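Student project report: Repair or replace? Service life of school desktop computers
Fedberg, 19/08/2023

1. Background
The inventory at the Helmy building lists 56 desktop computers. Replacement is normally scheduled by age, without inspection.

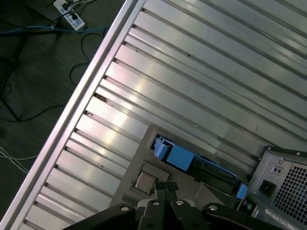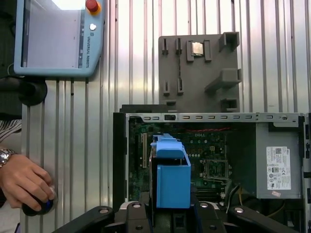
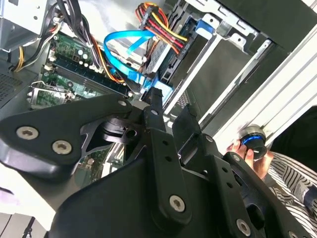 Fig. 1. Bench area. First and last views: desktop computer case lying on its side.

2. Method
Fault records were read from March onward. Each fault was classed as storage, memory, power supply or other.

3. Results
Of the 56 units, 46 had at least one recorded fault. Storage accounted for 32 of these and power supply for eight. Memory faults were rare.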